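Forum > Clothes Care > Folding and Storage

Red knit, long fold or flat?

morsy_knits
I have a red knitted piece which is too thick for my drawer. I fold it on the bed, always lengthwise first, and then I get one deep crease a little left from the middle. Do you fold knits in another way?
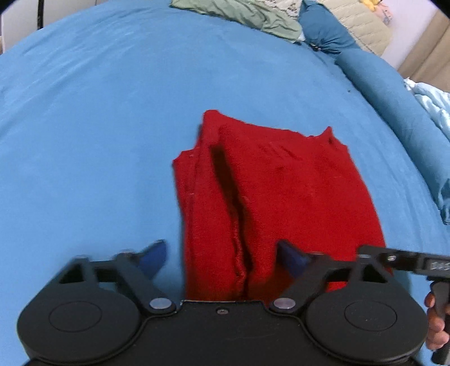 Red knit on the blue sheet, lengthwise fold

ikport20
Your crease is from folding only one side over. Fold both sides to the back, the same width, then in half from the bottom. My drawer from Rolport is very low and it still closes.

Prorkik
I don't agree with ikport20. Heavy knits should be rolled. Folding in half makes a line across the stomach, and you will see it when you wear it.

morsy_knits
I tried rolling in January -- the roll opened again in the drawer. Maybe I roll too softly. What I can do well is to lay the cloth flat and smooth it with the hand before I start.

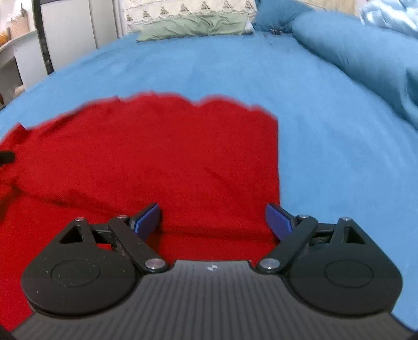

After this I bring in the sleeves, and there I always lose the straight edge. Is it better to start from the shoulders?

ikport20
Yes, from the shoulders. And the bed is too soft for this, try a table.

Prorkik
The bed is fine. I still say roll it -- but tighter.

Related topics
Wool in low drawers (134 replies)
How to store winter scarves (20 replies)
Do you iron bedsheets? (319 replies)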